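Wood Grain and Clear Plastic: Setting Up a Sorting Table at the Stockdale Workshop
Student project report, Design and Materials, spring term
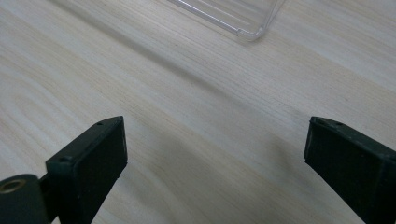 Why does clear plastic get lost on a pale wooden table?
Clear plastic has hardly any color of its own, so your eye mostly picks up the grain behind it. What you really notice is the edges, where the light catches.

That little fact became our whole project, and we had a great time with it! The Stockdale workshop sorts small parts at long pale tables, and the trays and lids kept going missing in plain sight. Our group of 5 wanted to know which surfaces make clear plastic easy to find, and whether a cheap change could help.

What we used
We worked with clear trays from Drorik and thin lids from Hivar, plus a desk lamp and a roll of gray felt. The tabletops were all pale wood with straight grain in some places and big looping arcs in others. We love those arcs - they look like contour lines on a map - and we were sure they would be the hardest background of all.

How we tested
One student set a tray or lid on the table while another looked away, then turned back and pointed to it. A third kept time. We did 114 rounds between February and the end of term, some in the morning with window light and some after lunch with the lamp on. All the times went into a shared Doketti sheet, which got messy fast and had to be cleaned up twice.

What we found
The grain mattered less than we guessed. Looping grain was only a little slower than straight grain, and two of us found it easier (we still argue over this). Light made a far bigger difference. With soft, even light from overhead, people searched for a long time. With the lamp low and off to one side, the rims lit up as bright lines and the rounded corners were quick to spot.

Gray felt was the big winner! A piece 125 cm long covers the part of the table where trays get put down, and the edges stand out on it right away. It does pick up sawdust, though, and needs a shake at the end of each session.

Problems
Fingerprints! A handled lid is much easier to see than a clean one, so our first week of times was no good. After that we wiped every piece between rounds. We would also like to try dark cork next term, and a matte tray if Drorik still makes one.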